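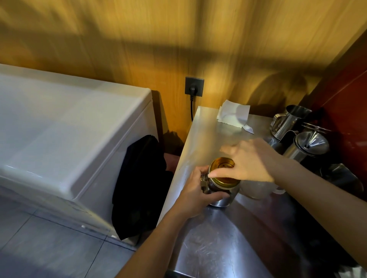

Gleice Honorato gets to work at 4:30 in the morning and the first thing she does is smell the milk. Then she turns on the lights in the front, takes the chairs down, and starts on the coffee. By six there are usually a few people outside the door, most of them from the night shift at the hospital.

She has run the Laizer, a small coffee counter near the bus station in Ganville, for eight years. Before that she worked in the office of a moving company, where she answered the phone and wrote up estimates. She says she was good at it and didn't like it.

"I sat with my back to a window," she says. "All day there was a street behind me and I never saw it. I used to go out at lunch just to look at the people."

The Laizer has 12 seats and no table service. Honorato took over the lease from Dariusz Kozłowski, who sold sandwiches and newspapers from the same room and wanted to retire. He left her the sign bracket, a cash drawer and a long list of phone numbers for people who fix things. She still calls some of them.

We talked in June, in the slow part of the afternoon. She kept getting up to serve people and then came back and picked up the sentence where she had left it.

I asked how she decided what to charge in the beginning.

"Badly," she says. "I went to the other places and wrote down their prices and took a little off. I hadn't worked out what a cup cost me. I knew what the beans cost, but I didn't put in the rent, or the cups, or the milk that gets thrown out. The first winter I was losing money on every large drink and I thought business was going well because the line was long."

A friend of her sister's, Nyokabi Kariuki, did bookkeeping for several small stores and agreed to look at her receipts. It took them two evenings. At the end Kariuki told her the shop was short $2,862 for the quarter, and that most of it could be fixed by raising three prices and dropping the soup.

"I cried about the soup," Honorato says. "It was my grandmother's recipe. But I was making it for four or five people a day, and it took me two hours."

She raised the prices. She lost one regular over it, a man who told her so in front of the whole line, and he was back by spring.
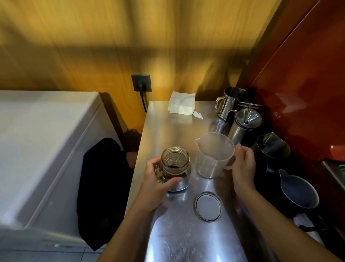

Ground coffee in a glass jar, with a measuring pitcher beside it.

The part of the business she likes talking about most is the cold coffee, which she makes overnight. She started it because the ice machine was cheap and the espresso machine was always breaking down. The method is simple. Coarse grounds go into cold water, it sits in the refrigerator for 16 hours, and in the morning she strains it twice. She has changed the amount of coffee more times than she can remember.

"People think there is a secret," she says. "You need clean jars, and you need to write down what you did. I didn't write it down for the first year, so when it was good I couldn't make it again."

Now she keeps a school notebook next to the register. Each line has the coffee, the water, the hour she started and one word about the taste. I read a page of it while she was at the counter. The words were "fine," "fine," "thin," "good," "fine" and "no."

Her beans come from Wasness, a roaster a couple of hours north. She buys from Kiprono Kashindye there and has visited the place twice. I asked if she had ever thought of roasting her own.

"For one week," she says. "Then I saw what the machine costs and I saw what his electric bill is. He roasts and I make the coffee. I am happy with that."

She has had offers to grow. Two years ago Eduard Zelenák, who owns the building, asked if she wanted the empty unit next door at a lower rent for the first six months. She thought about it for a month and said no. It went to a key cutting and shoe repair business called Cuvero, and she says they get along well and send each other customers.

"I would need two more people, and then I would be a manager," she says. "I was already close to being a manager at the moving company. I know what that day looks like."
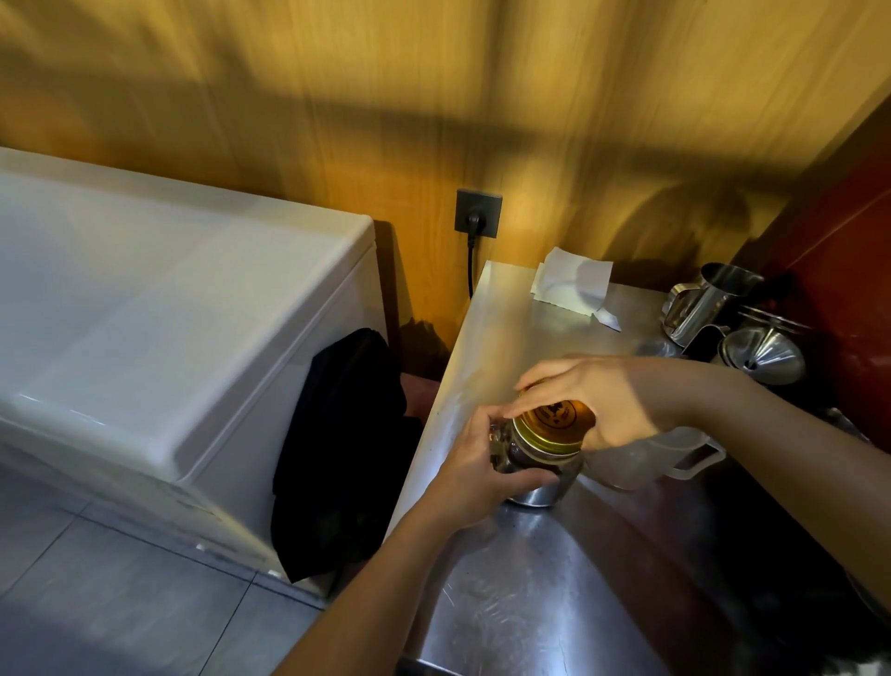
Small jars with screw lids keep coffee from going stale too quickly.

She has one part-time employee, a student who works the hours after school and does the closing. On weekends her sister comes in. When Honorato took ten days off last year to see her parents, she closed the shop and put a sheet of paper on the door. She had not had a vacation in four years before that. When she came back there were 40 notes pushed under the door, most of them just saying hello or asking when she would open.

"I kept them," she says. "They are in a box with the tax papers."

What would she tell someone who wants to open a place like hers?

She takes a while with this one. A woman comes in for an iced coffee and a roll, and they talk about a bus route that is being changed. When Honorato sits down again she has an answer ready.

"Work in one first, for somebody else, for a full year, so you see the winter. And find out what the cup costs. I mean everything. Then see if you still want to."

At three she starts wiping down the chairs. The student is late, and the notebook is open to a new line.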